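4.3 The bed as the largest table in the home

We came to the bed rather late in this study, and I think it is fair to admit that we had been walking past it for months. Our first plan, drawn up over a long January with the heating off, was to follow household goods through the places where people say they keep them: the closet, the hall cupboard, the shelf over the washing machine. Heather Yule had designed a lovely set of forms for the purpose, with a separate sheet for each kind of storage, and there was no sheet for the bed. A bed was for sleeping in, and sleeping was somebody else's project.

It was Kenneth Leckie who first wrote "on bed" in the margin of one of those forms, and then wrote it again on the next one, and by the end of the Illo visits the margins were so full of it that we gave in and printed a new sheet. In all we recorded 3,020 objects across 42 bedrooms, and the bed sheet ended up holding more entries than the closet sheet, which pleased Kenneth very much and meant that a good part of Section 3 had to be rewritten.

When we asked people why things were on the bed, they tended to give us the plainest answer first. The bed is big, it is flat, and it is there. In the smaller homes at Grurnitz it was often the only surface on which a person could lay out a folded tablecloth or the contents of a suitcase without first moving something else. Dining tables were smaller than we had expected, and they were rarely clear – there was mail on them, or a sewing machine, or the breakfast things. One woman told us she had wrapped every birthday present of her married life on the bed, kneeling on the floor beside it with the tape around her wrist, and she was quite surprised to be asked whether she had ever tried the kitchen.

Softness matters too, and it came up more often than size once people had warmed to the subject. Things put down on a mattress don't roll far and don't chip. People unpacked glassware onto beds. They opened boxes with small parts on beds, although several of them had learned to regret it, as a small part that sinks into a fold of bedding can be hard to find again before night. A fitted cover pulled tight seems to help, and a number of our households stripped off the quilt and pillows before starting any job of this sort, so that the mattress with its cover became a kind of broad, padded bench. We have called this state the "cleared bed," and it is worth keeping apart from the made bed, which looks tidy but is not really ready for work.

The corner is where the cleared bed gets interesting. Where a bed is pushed against one wall, or into the meeting of two, the far side is awkward to reach and nobody gets in or out that way, and so it drifts toward storage. Cartons go there. They have a wall to lean on and they leave the near side free. We found that a carton in this position was likely to be a reused one, with print on it that had little to do with what our households now kept inside, and we soon stopped trying to guess from the label. The near side, meanwhile, stays open for whatever is being done at that moment: cloth to be folded, a new purchase to be taken out of its tray and looked over, a cable waiting for a home. Figure 6 gives a sense of how differently the same bed can be occupied from one view to the next.

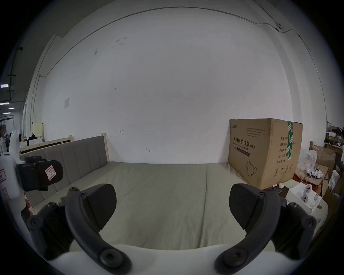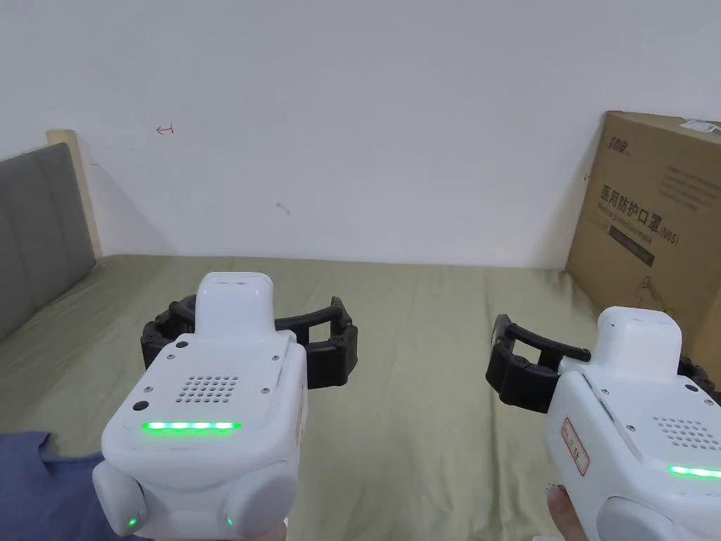
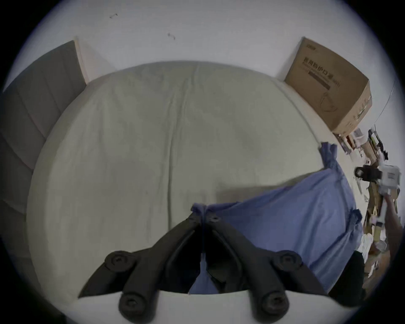
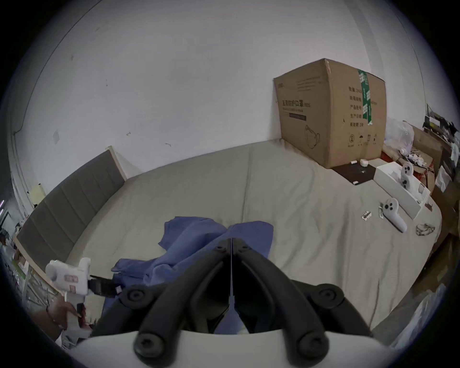

Figure 6. A bed against a plain white wall, four views in order from first to last. First: the mask carton standing at the end away from the headboard. Second: the covered mattress and the upper part of a carton. Third: a rumpled blue cloth on the mattress. Fourth: the carton again, with an open white product box and its contents near it.

A bed used in this way has to be given back every evening, and the giving back is a job in itself. We had thought of it as a chore, and some of our households did too, but others spoke of it with real fondness. At Wanigasekara, where the evenings are long and people were generous with their tea, one couple described taking things off the bed in the same order every night: soft things to the chair, boxes to the floor on the window side, small things into a dish. In the morning the order was reversed. They had done this for so many years that neither of them could say who had thought of it, and they disagreed, quite cheerfully, about whether the dish had come first or the chair.

Up to 10 of the households skipped the last step and slept beside whatever was left in the corner. We hesitated over the number, as people were a little shy about it and our question was perhaps not well worded, and Heather has argued that it ought to be higher. Those who did speak freely said that a carton at the foot of the bed was no trouble once you knew it was there. A man at Ramero slept on the slant for most of a winter so as not to disturb a half-sorted pile of curtains, and told us that he had got to like it.

What we did not record, and now wish we had, is how long each object stayed. Our forms caught the bed at the time of the visit, usually in the late morning, and a pile that had been there an hour looks very much like one that has been there since spring. The follow-up forms have a line for this, along with a second line for where the object was headed next, and Section 4.4 takes up the first answers we had back – chiefly those concerning linens, which move more often than anything else in the room.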